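Normunds Urbonaitė @ Edcombe robotics, thread

Spent two days at the Irero demo lab watching people teach an arm to tidy a toy kitchen. I have opinions. They are mostly grumpy.

1/ The pitch you've heard: no programming, just show the robot what you want. A person drives the arm by remote control, the arm records everything, and a model learns from the recordings. Anyone can do it, they say.

2/ Anyone can do it badly. I had a go and spent most of my first hour knocking things over. Sigita Kivi has been driving for months and makes it look easy. Guess whose demos are in the promo reel.

3/ They wanted 500 demos for this one task. Pick up a thing, put it where it goes, reset the table, repeat. Somebody gets paid to do that all day, and I never see that person in the cost slide.

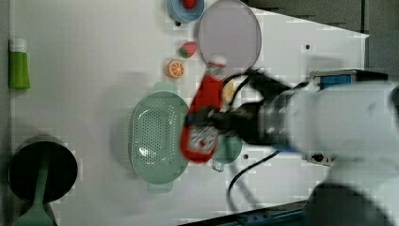
4/ And the resets! Every time, you have to shuffle the toys by hand so the model doesn't just memorize where stuff was. People get lazy after lunch. I sure did. My ketchup kept ending up in the same spot, give or take an inch.

5/ Asked Tõnu Sakalauskas what counts as a good demo. He said "smooth." Asked Marwa Hamdy. She said "one where you recover from a mistake." Same team, same dataset. So which is it?

6/ To be fair, Marwa's answer is the better one. If every recording is a clean grab, the thing has no clue what to do when a bottle slips. But recoveries are ugly, and ugly runs were getting thrown out.

7/ Someone will reply that plastic food is only a stand-in. Fine. Then show me a real bottle, half full, greasy from dinner. I asked for that in July and I'm still waiting.

8/ Do I think teaching by hand is useless? No. It beats typing in waypoints, which I did for 4 years and don't miss. I just want success rates on tables the model hasn't seen, with the failures left in.

9/ If your lab publishes that, send me a link and I'll read the whole thing. If it's another sped-up video with piano music, please don't.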